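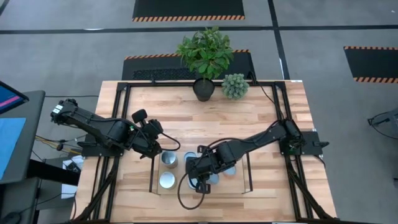

Fig. 4. Metal cups on and around the board.

Section 8: Arranging the Top for Everyday Use

By now your Steswood top should be level, oiled and ready for a bit of company. This section covers where to put the board, how to set out cups and cans, and how to keep the wood looking nice under all of it. Please don't feel rushed. Most people move things back and forth a few times before they settle on a layout they like, and the top doesn't mind a bit.

Setting the board and the cups

1. Wipe the top with a soft, barely damp cloth and dry it right away, going with the grain.

2. Lay the board flat toward the front of the bench, where your hands naturally come to rest. Press down on each corner in turn. If it rocks, check underneath for crumbs or a dried drip of oil.

3. Dry the cups all over, paying special attention to the rims and the bottoms. Water likes to collect in the little groove under a metal cup, and it will leave a gray ring on bare wood overnight.

4. Set the cups down, leaving a finger's width between neighbors so they don't knock together when you reach for one.

Note: The Rácz board supplied with the larger kit has a smooth face and a slightly rougher one. Either may face up, though we find the rougher one holds cups a little better (and hides scratches, which is a comfort after a year or so).

Caution: Lift metal cups. Do not slide them. A grain of sand under a rim can draw a surprisingly long line across a freshly oiled surface.

Adding cans and round things

1. Check each can for dents along the seam, and set aside any that bulge or leak.

2. Wipe the bottoms. A can that has been sitting in a damp cupboard may carry a little rust, and rust stains are the hardest ones to get out of pale wood.

3. Stand cans upright whenever you can. If one has to lie down for a moment, turn it so that it can't roll toward the front edge.

4. Keep balls, small globes and anything else that rolls well back from the edge too – a folded dish towel makes a perfectly good bumper.

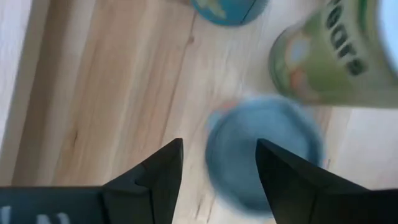 A customer in Flarnville wrote in to ask whether the bumper could be left in place all the time, as the top slopes a hair toward the window and we'd rather not shim the legs again. Yes, by all means, so long as the towel is dry. Lift it every 2 or 3 days to let the wood breathe, and shake it out while you're at it.

Grouping cans by height

1. Start with the tall cans at one side, labels facing you.

2. Fit shorter cans in beside or behind them, wherever you can still read enough of the label to know the beans from the fruit.

3. If you keep a plant nearby, stand its pot on a saucer and water it at the sink. Let the saucer dry before you bring it back. 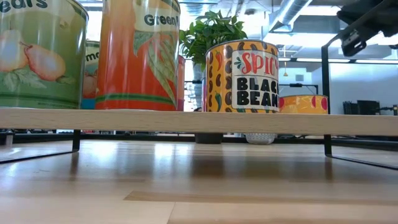
CUNDSTEAD, August

Additional note for this printing. Several owners have told us that they prefer to group by contents, with pears and other fruit together and beans together, and we are happy to say that the top will bear either arrangement. Just spread the weight a little, and don't stack cans more than two high on the board. Bright labels can fade in a sunny spot, so close the blinds on the strongest afternoons if you are keeping cans out for long.

For oiling and stain removal, please turn to the next section.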